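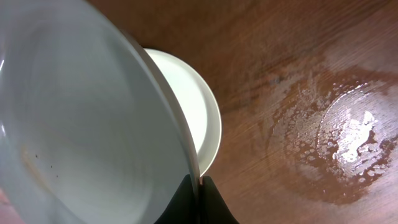

Backyard Wildlife and Pest Control
Unit 4 handout: Mosquitoes and standing water
Instructor: Zinash Gebretsadik

Last unit we covered slugs. This unit deals with mosquitoes, starting with where they breed. Please read all of it before the yard walk in July.

4.1 Life cycle

A mosquito goes through four stages: egg, larva, pupa, adult. The first three depend on water. Many common backyard kinds lay their eggs on still water or just above the water line. In warm weather the whole cycle can take as little as a week or so, and in cool weather it takes longer. Only the adult female bites. Both sexes feed on nectar.

Larvae hang near the surface and breathe through a tube. They wriggle down when a shadow passes over them. Pupae are comma-shaped and do not feed.

4.2 Where to look

Most people check the pond first and stop there. A pond with fish and some water movement is often a small part of the problem. Check clogged gutters, plant saucers, old tires, tarps, tree holes and the folds of a wading pool cover. On the Tekleab property, our practice site last year, we listed 36 spots holding water, and the pond was only one of them.

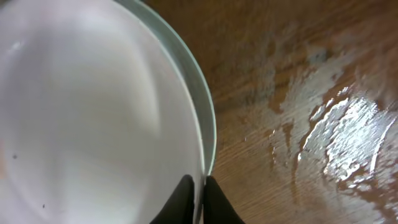
Round glass dish, close up.

4.3 Dumping and treating

Empty small containers at least once a week. Scrub the sides as well – eggs can stick to the wall and survive drying. Rain barrels need a fine screen over every opening, including the overflow.

Water that can't be drained may be treated with Bti, a soil bacterium that kills larvae when they eat it. Follow the label for dose and timing. Bti does nothing to pupae or adults.

4.4 Birdbaths

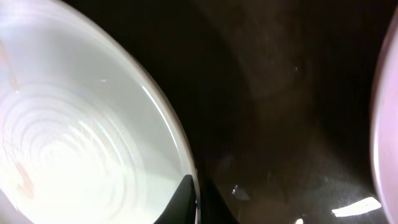
Birdbaths should be refilled with fresh water every few days during the season. Tip the old water onto a flower bed and brush the basin before refilling. Shape matters too. A shallow basin with a rough floor gives small birds a grip. Ridges like the rings inside the white bowl can help with footing, but the grooves need brushing out. Keep the water no deeper than 2 inches.

4.5 Assignment

Map your own yard or one you have permission to walk. Mark every place that could hold water for a week. Hand the map to Fengying Gu at the Cirkberg office.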